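5.2 Household trials

We are less convinced by the bedroom results than the raw score suggests. The two-arm build, put together in the Utstead shared workshop, logged 310 successes in 500 attempts, but a success only meant that the object had left the gripper somewhere on the bed. Oei's scoring rule is equally generous. Soft bedding forgives a poor approach angle — a hard shelf would not — and one arm often had no part in the task. Figure 7 gives a typical layout, with a rumpled duvet and a thin book.
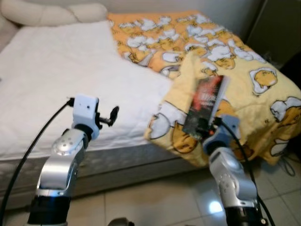

Figure 7. Right gripper holding a book against the folded duvet; left gripper open and empty.

We would not claim from such trials that the build can tidy a room.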